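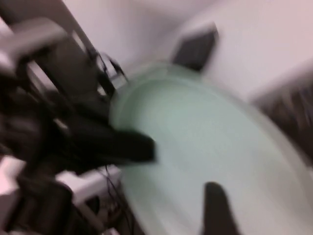
Sun 22 April

Rain until lunch. Rang Elba about the choir trip to Oludbridge. It's 80 dollars each, coach included, and she wants names by July.
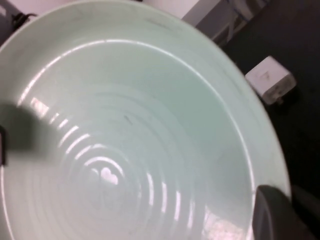
Afternoon

Jitendra dropped off the alto parts — 30 pages, no staples. Sorted them at the kitchen bench after the dishes.

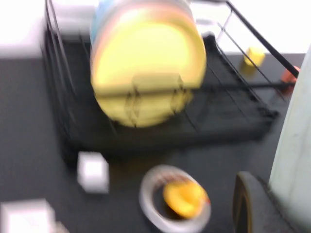
Practised the second piece twice. Still flat on the high bit. Ewan says to breathe earlier.

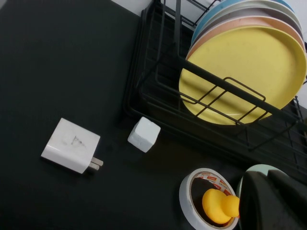
Violeta can't drive me Thursday, so it's the bus. Put my good shoes by the door and went to bed at ten.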